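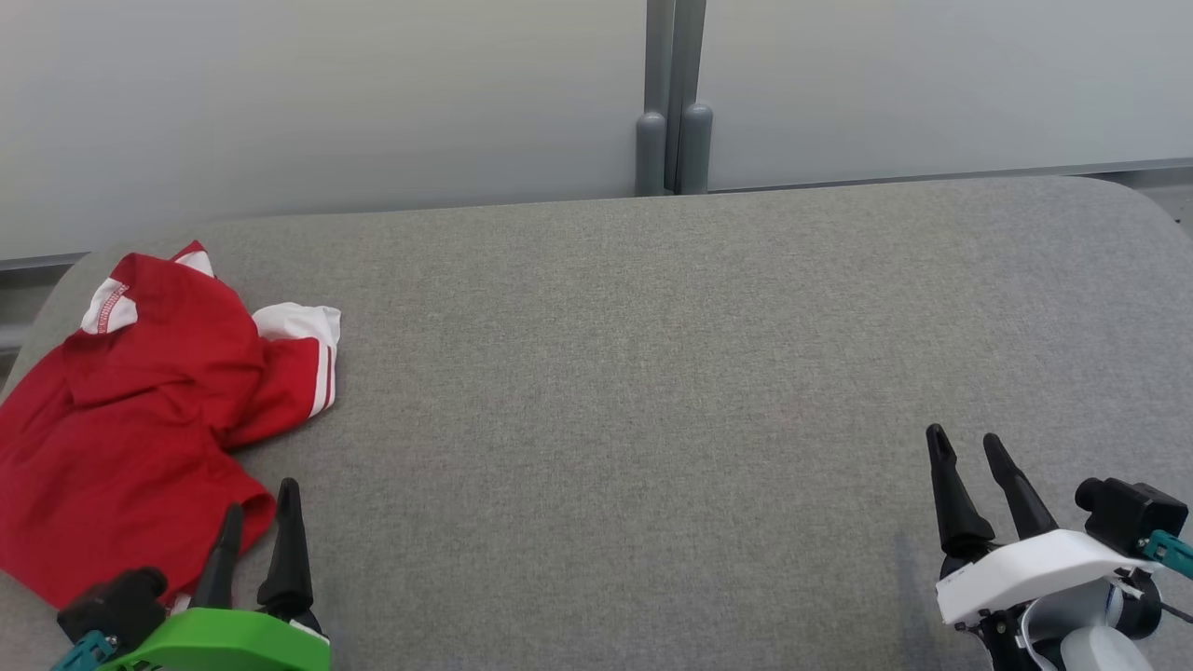 衣物整理须知:在软包台面上折叠运动上衣

阅读时间:3分钟

本须知由斯托尔塔夫斯泰德(Stoltavstead)公寓管理处生活服务组编写,塔梅尔·纳贾尔(Tamer Najjar)审订,适用于各楼层公共起居区及住户室内。住户如无专用折衣台,可使用脚凳、长凳或沙发坐面等平整的软包家具。

一、台面准备

折叠前,应先用干软刷沿织物纹理清扫一遍,除去线头和毛屑。浅灰色织物容易沾染深色衣物的浮色,新购的红色上衣在前几次洗涤期间,应先在台面上铺一块白色棉布。衣物须完全晾干后方可上台,潮湿衣物不得久置于软包表面。

二、分拣

红白相间的衣物宜单独成堆,不与纯白衣物混放。每次取一件展开,其余各件置于台面一侧,中间留出足够铺平一件上衣的位置。领口、袖口带有白色镶边或条纹的,应逐一检查有无串色;发现串色的,暂不折叠,按第四节处理。
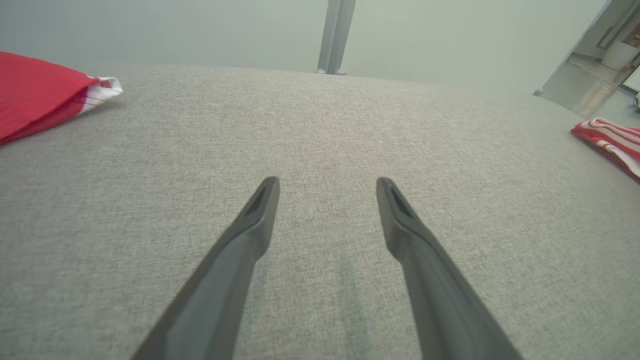

三、折叠步骤

1. 将上衣正面朝下铺平,领口朝向远侧,双手自中央向两边抚平褶皱。
2. 一侧衣身向中线折入,袖子回折,使袖口条纹与衣身边缘平行。
3. 另一侧按同样方法处理,两侧折边在背部中线处相接,不重叠。
4. 下摆向上折至衣长三分之一处,再折一次,翻面后领口应居中。
5. 印有图案或号码的上衣,折线应避开印花;无法避开时,改为卷放。

软包台面略有弹性,按压时应使用手掌,不宜用指尖用力,以免留下新的折痕。台面边缘呈圆弧形的,成品不得叠放在边缘处。

四、串色衣物的处理

白色部分轻微染红的,以冷水浸泡后单独洗涤,洗前核对衣物标签。标签注明不可漂白的,不得使用含氯产品。处理后仍有残色的,可送至洗衣房登记,由工作人员判断能否再次处理。烘干会使残色更难去除,确认洗净之前不得烘干。

五、收纳

折好的上衣可竖立放入抽屉,每格最多7件。格里托夫(Gritov)楼住户使用公共储物柜的,应在衣物袋外写明房号,并于四月换季清柜前取回。长期存放的衣物,袋内不得留有衣架或别针。

咨询请拨内线607,或至355室生活服务组办理。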